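Team Plokia, final report, laundry project

Group: Renato Vergara (arms, wiring), Milagros Yáñez (teleop + data), Kheri Mutiso (training), Prapai Jaidee (writeup, most of the sewing of the test rags)
Advisor: Kayode Ugwu

What we set out to do

Two arms, one pile of clothes, one top-loading washer. Get clothes off the floor and into the drum with no human hands. Folding was in the first proposal, dropped in February after Kayode asked how we planned to find a corner on a wet T-shirt. We had no plan.

Setup

Both arms are the club's old ones, rebuilt. New wrist brackets, white, printed in the lab, third version. Version one cracked at the screw holes. Two-finger grippers on both sides. Head camera only, the wrist cameras kept dropping out and we ran out of time to chase it. Cables run outside the links, which makes repairs quick but they snag.

Control software is Daltent, the club's own code, with Renato's changes on top. Gripper close force set by hand. Too low and it drops towels, too high and the motor heats up and Daltent shuts the arm down.

Data

Milagros drove the arms for almost all of it. 711 episodes recorded, 324 kept. Most of the rest thrown out for bad timestamps, wich was our fault, the laptop clock was drifting and no one checked until Sunday night. Some more were cut for the operator bumping the washer.

Training

3000 steps per run on the lab machine. Longer runs did not help, the arms started hovering over the pile and not comitting. Kheri thinks it's overfitting to the pauses in Milagros's driving. Trimming pauses longer than 2 seconds made it noticeably better.

What works

Single items, light colored, in a loose heap. Right arm grabs, left arm comes in to help, lift, over the rim, let go. Slow but it gets there.

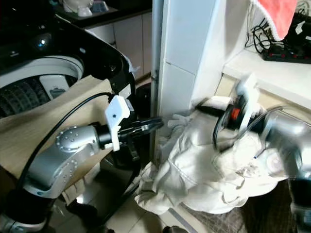

Figure 1. Both arms at the laundry pile: left gripper open, right gripper pressed into the fabric. Washer at upper left.

What doesn't

- Sheets. Gripper gets one end, the rest stays on the floor.
- Two items grabbed at once. The policy doesn't know and carries on.
- Clothes hanging over the rim. Needs a push-down motion, we have very few episodes of that.
- Glare. Bright light on the silver links throws off the cloth mask. Matte tape on order from Pereyra, not here yet.

Next

Fix the clock first. Record push-downs, at least one full session. Wrist cameras back on before the Druvitz demo day if Renato can get the connectors to hold. Dark clothes after that. Arms stay assembled over the break, please do not unplug the left one, its zero position gets lost and recalibrating takes all afternoon.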